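Notes from the Back Sink

Hello again from the wet end of the building! I promised Lewis I'd write something for the newsletter this month that wasn't a plea for more dish soap, so you're getting a whole item about towels. Big ones. I have opinions.

For anybody new, I look after the kitchen at the Bastbridge hall, mostly the part of it behind the swinging door where the sink is. We do the Crichton lunches out of there, plus birthday parties, plus whatever the choir thinks it's allowed to do with a fondue set. Last time I put a number on it we'd washed up for 80 people in one afternoon, and the drying rack holds maybe a quarter of that if you stack like a maniac. So what do you do with the rest? You spread a towel on the steel and you pile things on it, same as my grandmother did, and same as yours did too I bet.

Now, for years we used those thin striped dish towels, four or five of them overlapping, and they slid. Every time! Somebody would reach for a plate and the whole arrangement would creep toward the floor. Then in November a bag of bath linens came in from the Bradport rummage sale, and at the bottom was a great big peach-pink one with flowers printed on it (a little loud, I'll grant you, but so am I).
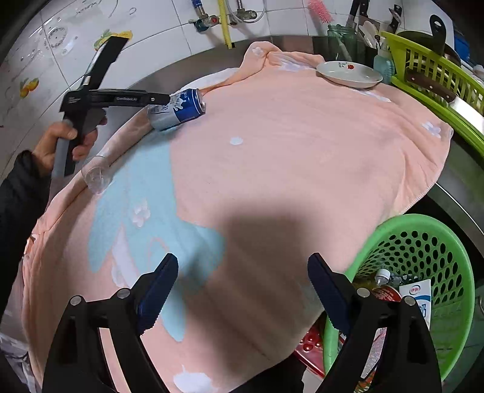
I took it home, washed it twice, and brought it back the next morning, and I haven't wanted to use anything else at the counter from that day on. One big piece beats five little ones. It stays where you put it, glasses don't chatter against the steel, and a dropped cup gets a soft landing. The only thing I'd change is the fluff. Terry sheds, and you'll find bits of it on your nice clean glasses if you're not careful. Shake it outside first — off the back step please, not over the herb pots — and never put it in the washer with anything dark.

Ezequiel Zamudio asked me at the last work day whether it wouldn't be smarter to buy a proper draining mat. We looked on Netix together and the one he liked was 41 dollars, and it would have covered half the counter and left me with another thing to scrub. I told him we could put that money toward a new plug for the basin. He's still thinking it over.

A few house habits while I've got you. Empty drink cans and cartons come off the counter before the washing up starts, please, and go in the bins by the door. Plastic bags too. I know it's easy to set something down "for a second," I do it myself, and then there's a carton keeping company with the clean plates. Bottles can stay at the back along the wall if they're rinsed. And if the towel's soaked through, don't wring it and put it back, just swap it for a dry one from the shelf over the mop bucket. 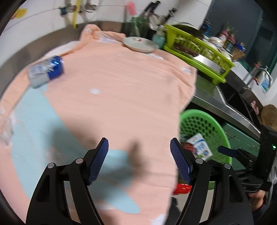 The big peach towel on duty by the sink, with a plate on top and the green bottles at the back.

If you have bath towels you're done with, I'll take them, any color. Bigger is better, and worn is fine, old ones drink up more anyway. Leave them in the blue crate inside the side door with a note so I know they're for me and not for the dog wash people.

Next month, the oven. Wish me luck.

Last updated: July 28, 2025

Comments

Patty R.
We do this at home with an old beach towel and my husband thinks I'm nuts. Forwarding this to him right now!

Lewis Tosh
You did still sneak in the bins. I noticed. Great item though, and I have two bath towels for you if you don't mind a bleach spot.

gardengate
Try a cup of white vinegar in the rinse for the fluff. Worked on ours, took a couple of washes.

Ezequiel Zamudio
For the record I still like the mat.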